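The Table Comes First

Walk into the Dizon workshop in Doltville and you smell it before you see it: shavings, wax, a little coffee. Gerardo Dizon has been making tables here for nine years, and he still runs his palm over every top before he'll talk about anything else. I caught the habit within the hour!

What he loves is pale wood, left pale. No dark stain, no thick shine, just the grain doing what it likes from one end to the other. His best-known table, the Skallus, seats four on an ordinary evening and a good many more when the neighbors turn up with casseroles (they do, he says, most of March).

A light top changes a room in ways I hadn't expected. Morning sun slides across it and the lines in the wood sharpen up close, then go soft and silvery farther off – I moved my chair twice just to watch it happen. 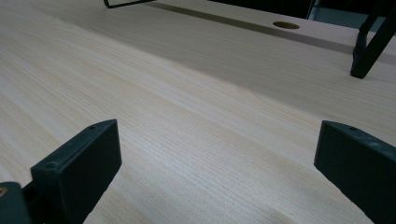 Ieuan Pritchard, who has eaten at a Skallus every day since his kids were small, told me he used to fuss over it with coasters and cloths and gave all that up after the first winter. A table should be leaned on, he said, and the rings sand out anyway.

Dizon agrees, mostly. He gives each top a light rub with 80 grit only if it's in real trouble, always along the grain, then works up to something much finer and finishes with a thin coat of oil. Wipe spills soon, he adds, and keep hot pans on a trivet.

The workshop's next piece is a narrow bench called the Fliltumby, made to slide right under the table. I sat on the first one for most of the afternoon and didn't want to get up.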